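Durevov Bowl Project – where we're up to

So my project is about bowls. Plain kitchen bowls, the kind everyone has a stack of, and why some are nicer to live with than others. I started with a survey in May and got 143 answers, way more than I'd hoped for! The favourite thing people told me about was colour, which surprised me a bit (I'd bet on size). Hardly anyone mentioned the rim, and the rim turned into most of my report.

I settled on a pink one for the main study and gave it the white table all to itself so the shape would be easy to judge. 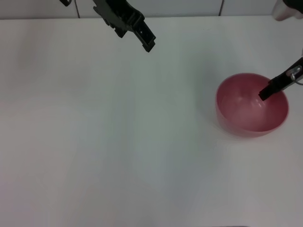
Figure 1. The pink bowl on the white table, darker at the rim than at the base.

I spent 15 minutes just sketching it before I measured anything, and I'd recommend that to anyone doing this unit. You notice the curve first – it's deep and very round, close to half a ball – and then how the light slides down the inside. My first sketch made it far too shallow and looked like a saucer.

The Saarinen worksheet asks for a view into the bowl as well as a side view, so I did both. I found the inside harder to draw because the rim turns into an oval and mine kept coming out pointy at the ends.
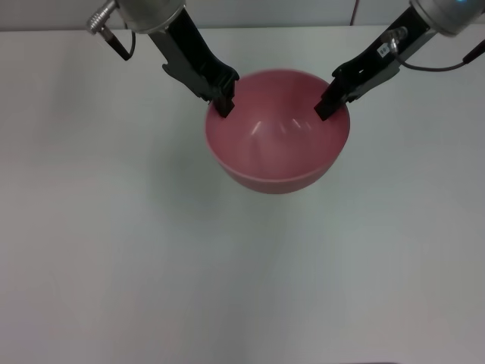
Figure 2. Looking down into the bowl, with the rim as a wide oval.

Next I tried drawing only a bit of the curve, with most of the page left blank. I like these sketches best. A rounded edge and a patch of dusty pink are plenty to say "bowl" or maybe "cup", and I want to use that for the cover.
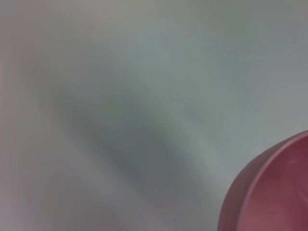 Duditz wrote back that the rim section was the strongest part of my draft, but that I should ask people how their bowls stack before saying anything about storage. Fair call! I've added a stacking question to the next survey and I'll redo the storage chapter once the answers are in.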